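Sinik Napkin Tray and White Dinner Napkins
Asurdale Tableware > For the table > Paper goods

Print this page | E-mail to a friend
Reading time: 4 minutes

A paper napkin has one job and about forty ways of avoiding it. It blows off the patio, it sticks to its neighbor, it arrives at the table as a clump of six when one person asked for one. The Sinik set is our attempt to get the things to behave: a shallow wooden tray and a supply of plain white napkins soft enough to fold by hand.

We have sold the tray on its own for years, mostly to cafes, and the question we got most often was which napkins to put in it. So we gave in and started packing the two together.

What you get

1 shallow rectangular wooden tray, brown with an orange cast
200 white paper napkins, in packs, unfolded past the factory fold
1 card of folding notes, which you will lose

The tray

It is a tray. It has four low sides and a bottom, and you put napkins in it. The sides are kept low on purpose so that fingers can get at the top napkin without a wrestling match. A deep box looks handsome on a shelf but once the stack gets down to the last inch people start tipping it upside down, and then you have napkins on the floor and a guest pretending it wasn't them.

A comfortable fill is 24 folded napkins. You can get more in if you press, but then you've pressed them, and they come out looking slept on.

Wipe it with a damp cloth and dry it. It doesn't go in the dishwasher. Customers have tried this and written to us afterward, and we were as sympathetic as the return policy allows.

The napkins

Plain white, no border, no pattern, no cheerful saying. They are on the soft side, so they drape a little when you pick them up and they won't hold a swan. If you want a swan, the Kramer linen-feel napkin is stiffer and costs more, and we wish you a long and patient evening.

What they will hold is a flat, rectangular fold, and you can do that at any clear table without tools.
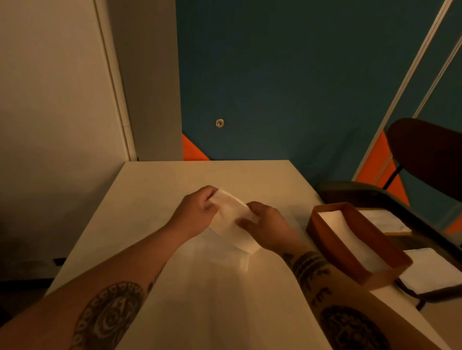 Folding by hand, with the filled tray within reach.

Folding notes

These are on the card as well, for the short time you'll have it.

Work on a clean, dry, flat surface. A pale tabletop hides lint and a dark one hides nothing.

Take one napkin. Check that it is one napkin. Fresh out of the pack they like to travel in pairs.

Fold it over and line up the edges at the open side first. Run your fingertips along the crease, lightly. Heavy pressure gives you a sharp line for a minute and a tired napkin after that.

Turn it and fold again if you want the narrower shape. Two folds suit a cafe counter. For a dinner setting, stop at one and let the fork do the rest.

Hold the finished napkin by both ends and have a look at it. Paper this soft will show you some rumpling and an uneven layer or two where the folds pile up. We consider that normal. You may consider it a reason to start over, and we know a few people like you.

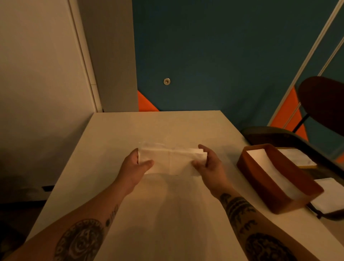
Filling and refilling

Lay each napkin in with the folded edge facing the same way. The stack sits flatter, and people pulling from the top get a clean edge to grab. Square it up with your palms every so often as you go. If one side of the stack climbs higher than the other, flip every second napkin end for end and it evens out.

The Gundurbridge tearoom, which has used this tray since we first made it, folds the whole day's supply before opening and keeps the spares in a lidded box under the counter. They tell us it takes roughly 10 minutes a morning, or one radio news bulletin plus the weather.

Keep the tray away from the kettle. Steam gets into paper and the top few napkins go limp.

Will it fit my napkins?

Probably, if they're ordinary dinner size folded down to a rectangle. Cocktail napkins will slide around in there like peas. Very thick ones go in fine, you just get fewer. We sized the tray around the napkins we sell, as any shop would, and we won't pretend that was a scientific process.

Ordering

The set ships flat packed in paper, with the tray wrapped separately. Refill napkins come in cartons of 16 packs, and you can add a second tray to any carton order. The tray alone is still available if you already have a napkin supplier you're fond of.

Wood color varies from one tray to the next. If you're buying several for one room and want them close in shade, put a line in the order notes and we'll pick through the shelf for you. The next batch is due in September, so matching gets easier after that.

Returns are accepted on unused trays and unopened packs. Folded napkins can't be returned, however well you folded them.

Print this page | E-mail to a friend
16 shares | 10 comments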